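From: Elsa Sandberg
Date: July 18, 2019
Subject: Re: [shop-automation] Trokelden gripper kit, anyone using it?

Raffaele Russo wrote:
> We are looking at the Trokelden two-finger kit for handling
> aluminum profile. Cultton sells it with the wrist camera included.
> Has anyone had one on a real arm for more than a demo? I'd like
> to know about the fingers and the camera. The brochure says
> very little about either.

Raffaele,

We have had the kit on loan from Cultton for 3 weeks. Marisa Ferri set it up and I have been running it, all on slotted extrusion like yours. We left the covers on the fingers and made no changes to the camera mount.

The wrist camera looks up along the piece between the fingers, so with a long piece in the grip you get a lot of metal and not much else. You can find the slot easily enough. You will not see the far end of the piece, so plan on a second camera. We used a fixed one and put LED panels by the wall.

Stills from the cell, wrist camera except the second, which is the fixed one:
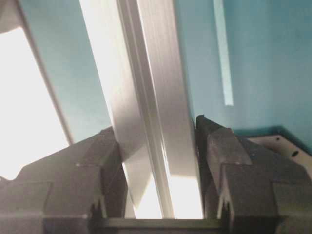
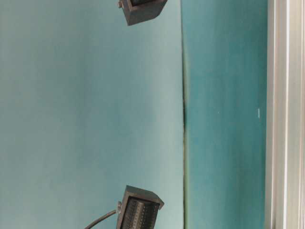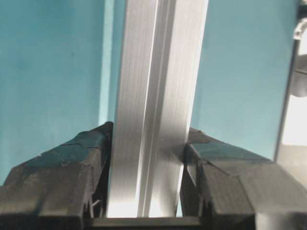
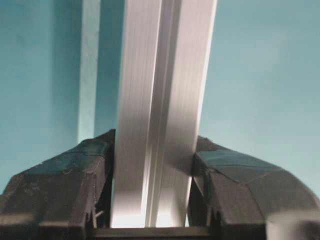 Grip has been fine for us. Pieces stay put during slow moves, and I had 5 slips in the whole loan, all on stock that still had cutting oil on it. Wipe it first. The force setting goes from 0 to 60 in the software with no units given. I asked Cultton what the number means and have not heard back.

Exposure was the bigger job. Bare aluminum throws back a lot of light, and on auto the low end of the profile goes white. Fixed exposure helped some, and so did turning one panel – try that before you buy filters. The setting is on the second page of the camera menu and it resets when you power down, so write your number somewhere.

Finger covers are sold as spares in pairs. Check the price before you order, the quote we got in January was for the old style and they don't fit.

Cultton quoted us 4000 for the kit, cables included, arm bracket extra. Ermanno Marino has the Guerra gripper at his shop and may want to say how it compares. I have not used that one.

We send the kit back at the end of the month. If you want a test on your own profile, mail me a short length before then.

Elsa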